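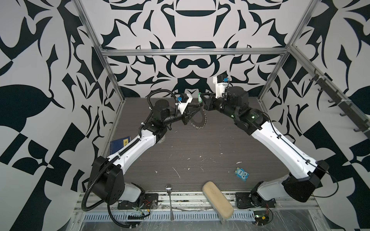 Spoon, sponge-like pad, card and book, with the leafy black-and-white walls behind.

Newsletter > Autumn round-up > Around the tables

October 31, 2025

Table tops and other small matters

Hello again, all. I had meant to write about the Vonham trip this time, but that will have to wait until December, as what I really want to talk about is the state of our tables (I can hear the groans from here, and I do include myself in this!).

You will know the dark grey one with the wood grain, up against the patterned walls. I have grown very fond of those walls — all those curling leaf shapes, and the big mirrored ornament at the back — and they make even a messy afternoon look rather grand. The table top is another story. Dark grey is a lovely colour until you put anything on it, and then every white speck and every smudge shows up. Ludger Mühlbauer swears by a barely damp cloth followed by a dry one, going with the grain, and having tried it at home on my own sideboard I am inclined to agree with him.

Then there are the bits and bobs. A silver spoon, a beige sponge-like pad, a little blue card with cartoon eyes, a dark blue book with a yellow label. All perfectly nice things, and I would be sorry to see them go, but a spoon at the very front of a table does like to end up on the floor, and a sponge hanging over the edge is halfway there already. Could we try to push things back towards the middle when we finish? Books go on the shelf by the door, spoons in the drawer, and anything without a home can go in the Grastden tin, where Carleen Mudgway will sort it out when she has a moment.

On the subject of books, the shelf now holds 174, and Ayanda Molefe has kindly written the list out afresh. If you have one at home with a yellow label on it, it is very likely ours, and we would love to have it back, however long it has been.

New cloths have been ordered, a pack of 80, so please don't be shy about using them.

Comments

Umut Avcı: Damp cloth and then dry, yes, but do rinse it in between or you just move the smudges about.

Panagiotis Vasić: I have two of the yellow label books. Sorry! Will bring them in.

Carleen Mudgway: The Grastden tin is nearly full already, please come and look through it.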